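Ticket 447: Cable slack and hand force rules for the sink station
Opened by: Sharon Kaijage
Assigned to: Nassoro Mutiso
Status: Open, waiting on second reviewer
Priority: Normal

Sharon Kaijage, 9:10 am
Hi Nassoro, hope you had a good break! I'm opening this one as a question about the rules more than a fault, so please don't drop whatever you're doing. I was going through the February edition of our Fivitz work rules with Brian, who is new and reads everything properly (bless him), and he asked which section covers the arm cable when the arm is reaching over the sink. I said section 3, very confidently, and then I looked, and section 3 only talks about cables on the floor and along the base. There is nothing in there about the cable on the arm itself. The other thing he asked is whether "light contact" with a dish has a number behind it. I couldn't find one in the text, though I have a memory of us agreeing on something last year.

Nassoro Mutiso, 10:25 am
Good morning Sharon, and please thank Brian from me, because he's right on both counts. The number was agreed and it went into the Grarness settings file, but it never made it into the written rules, and I think that one is my fault. The limit for the hand on plates and bowls is 14 newtons. Anything above that should stop the arm and hold it where it is, with no automatic retry. Could you send me a view from the head camera with the hand at the rack? I'd like to see how the cable hangs at that reach before I write anything down.

Sharon Kaijage, 11:40 am
Of course. I've put one in below, with the hand on the pink plate in the right-hand bowl. You can see the black cable looping out near the wrist and hanging down past the elbow, and that loop is the part I'd love to have a rule for. The faucet is tall and stands right between the two bowls, so I keep thinking about what a loose loop could do if the arm had to swing across to the left.
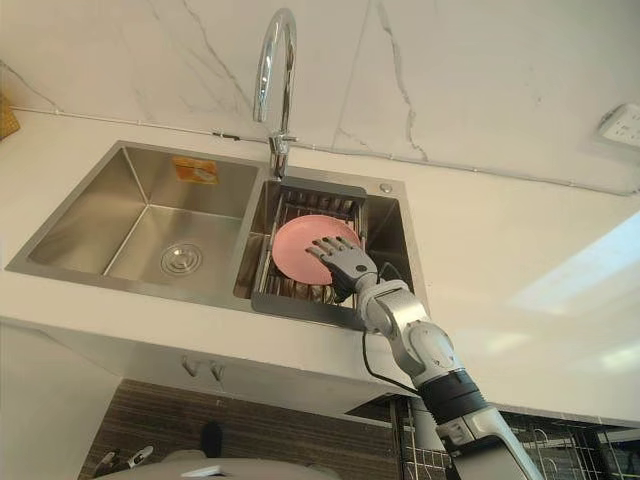
Proposed wording for section 3 (draft by Nassoro, please comment)

3.1 Before any run at the sink, move the arm by hand through its full reach over both bowls with the motors off. The cable must not touch the faucet, the rack or the counter edge at any point.

3.2 Any loop in the arm cable that hangs more than 300 mm from the arm is to be clipped up before the motors go on. Leave enough slack at the elbow that the cable never pulls tight.

3.3 Contact force on dishes is limited to 14 newtons. Check the value in the Grarness settings at the start of each shift and write it in the log.

3.4 After a force stop, one person stays at the stop button while the other frees the dish. Please don't reach past the hand to do it.

Brian Mosoti, 1:15 pm
Hello both, thank you for taking this so kindly, I was a bit worried I was being a nuisance! One small comment on 3.2. It would help me if it said where to measure from, as I could see two people getting two answers. Could it be from the underside of the arm, straight down, with the arm held level?

Nassoro Mutiso, 2:05 pm
Yes, that's much better, and I've changed the draft to say so. I'd like Ivana Orellana to read it as second reviewer before it goes in. Until then, please follow 3.1 and 3.4 as written, and clip up the loop if you have any doubt about it. Sharon, could you measure it at the start of the next shift and add the figure to this ticket?

Sharon Kaijage, 2:20 pm
Will do. I'll bring the long ruler over from the bench and ask Brian to read it off while I hold the arm.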